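4.3 What counts as crumpled?

I started this part of the study thinking it would take me an afternoon. We had 821 diary entries about household cloths (dish towels, napkins, dust cloths, the odd pillowcase doing the job of a rag), and all I had to do was sort them by the state the cloth had been left in. Folded, hung, crumpled, done! By the end of the first evening I had a fourth pile called "ugh" and it was bigger than the other three put together.

The trouble is that crumpled covers a lot of ground. People in our 23 Hokutham households used the word for a towel squeezed into a ball, for a napkin dropped after dinner, and for a perfectly flat cloth with a few old creases in it. One diary said "crumpled but neatly." I kept that one in, and I still go back and forth on it.

So I went looking for help in earlier work. The Rankin scale, which we used for bed linen in Section 3, gives you a crease score from the number of sharp folds per side. It works nicely on a sheet and falls apart on a small cloth, where one good squeeze gives you more folds than you can follow and half of them are on the inside. I tried it on 30 of our cloths before giving up. My scores on the second pass barely matched my scores on the first, and I was the same person both times, with the same coffee.

What I ended up using is much plainer. I ask whether I can find the corners. If all four corners are easy to spot and the cloth lies mostly in one layer, I call it loose. If I can follow at least one edge for a good stretch but the middle has bunched up, I call it gathered. If the edges disappear into the folds, it's balled. Two of us coded the whole set this way in September, and we disagreed far less than I had feared – mostly about thin napkins, which slump into odd shapes as soon as you let go of them.

Color matters more than I expected, too. Folds show up as soft shadows, and a plain mid-tone cloth on a pale surface gives you plenty to read. Busy prints are miserable. The Dukden check pattern that so many of our households own hides a fold so well that I had to pick some of those cloths up and feel for it (not very scientific, I know, but it settled the question every time). For the reference cards we gave the coders, I therefore stuck with solid colors wherever I could.

Figure 6 shows cloth of the plain, solid kind. I don't give it a category, as part of it is out of view and the corner rule needs all of the cloth. The sea-green is easy on the eyes, though, and the crumpling is still plain enough to talk about.

Figure 6. Crumpled sea-green cloth, top. Not coded.
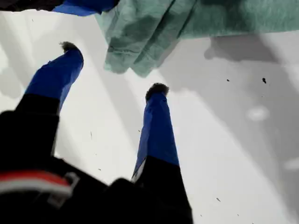

4.4 Where the cloths were left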